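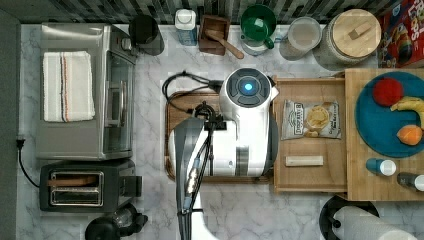
Ticket 591: Counter unit keeps dropping into protective stop near the toaster oven
Status: Closed
Category: Setup and safe practice
Opened by: Clifford Sandhu

First message

Hi all, me again from the Mendoza kitchen! I've got the arm unit on its dark wooden tray in the middle of the counter, toaster oven and toaster on its left, the light tray and the cutting board with the fruit plate on its right. Going right, it's a dream. Going left, it gets partway and then goes into protective stop, and I have to clear it by hand before it'll do anything else. The log in the Enine console only says "zone conflict," over and over.

What I've tried so far:

Restarted the controller. Same thing.
Lowered the arm speed to the slowest setting. Same thing, only slower, which was a bit painful to watch.
Reloaded the Raron motion profile from the backup I made in February. It went left fine for one cycle (I got very excited) and then stopped again.

I have not touched the force limits and I'm not going to, because I remember the talking-to I got last time. Is this a sensor thing or a me thing?

Reply from Sullel support

Hi Clifford, thanks for leaving the force limits alone! Zone conflict means the planned path crosses an area marked keep-out. It's a rules stop, so I'd leave the sensors out of it for now. Could you send us the zone map and tell us when you last redrew it? Please also check where the unit's power cable goes. Our counter checklist wants it behind the base and clear of the arm through its whole sweep.

My reply

OK, so the zone map is old. I drew it before I rearranged the counter, and at that point the toaster oven was farther over. I slid it and never went back to the map (I know, I know). The keep-out box is still sitting where the oven used to be, right across the path.

The power cable comes out from behind the unit and loops around on the left side of the tray. That's the side I'm having trouble with, so maybe that's worth fixing too? The arm's own cables run along the arm and I haven't messed with those.

Also, there's a dish towel folded on top of the toaster oven. Does that matter for the map? I didn't draw it in.

Reply from Sullel support

Yes to all of it, I'm afraid. Please do these in order:

Power the unit down and unplug it before you move any cable.
Bring the loop in behind the base and clip it down.
Take the towel off the oven. Cloth doesn't belong on a heating appliance whether there's a robot next to it or not, and a gripper can snag a loose edge.
Redraw the keep-out zones from scratch. Don't drag the old boxes around. Leave 6 inches of margin on anything that heats up, cord included.
Run the empty-gripper test at low speed with your hand near the stop button, and send us the result.

My reply

Done! Well, mostly done, then really done. I skipped the margin around the toaster cord on my first try and the console wouldn't accept the map, so fair play to whoever wrote that check. Second try went through.

I ran the empty-gripper test for 64 cycles going left and right and got no stops at all. Then I walked up and put my hand in the shared zone on purpose, slowly, the way the checklist says, and it stopped both times. I'm counting that as a good stop.

Two things I'd change in the checklist, if you're taking requests. Put "did you move anything?" as the very first question, way above restarting the controller. I'd have saved myself an evening. And say something about towels! I read the whole appliance section and it talks about doors, cords and steam, and I never once thought about the towel.

One more question before you close this. Can I leave the fruit plate on the cutting board while it's running, or does every item need its own zone?

Reply from Sullel support

The plate can stay. Things the arm is allowed to handle go on the work list and don't need a keep-out box. Glass jars along the back wall should have one, a single long box is fine. Checklist notes passed along to the person who edits it. Closing as resolved, root cause outdated zone map. Reopen within 2 weeks if it comes back.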